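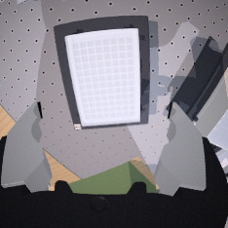
Most of my evenings this month have gone on teaching a robot arm to pick up a plate. By plate I mean the laboratory sort, with rows of little square wells, and by robot I mean one that lives entirely inside my computer, because the real thing costs more than my car. I steer it with a pair of hand controllers, and what I get to look at is the view from just behind the gripper, with a grey finger coming up on either side. My first dozen goes were hopeless. The plate is white and its wells are only a slightly greyer white, so I gave up judging distance by them and started lining up on the dark tray it sits in instead, which helped no end.

I'm doing this for a little project called Flernen, where people at home record themselves doing lab chores by remote control and the recordings are used to train the arm to manage alone. They'd like 110 from each of us, and 1000 altogether before they try any training. I do 20 in a sitting, with a pot of tea, and then my wrists have had enough!

The hardest habit to break has been fidgeting. When you pick up a mug you make all sorts of tiny corrections without noticing, and with the controllers every one of them goes into the recording — wobbles, second thoughts, the lot. The notes say to move as if you were showing a small child how to do it, slow and plain, and to bin any go where you lost your nerve halfway. I binned four in a row last night and very nearly went to bed in a huff.

I've also learned to come in a bit differently each time, now from the left, now from higher up, so that the arm doesn't learn just the one path. It feels wrong when you've finally found a way that works (I'm a creature of routine, as anyone who has seen my sock drawer will know), but I'm getting used to it.

Tube racks are next, I'm told. I'm looking forward to those rather less.

Posted in March by Yusof

We use cookies to remember your preferences. Accept | Manage settings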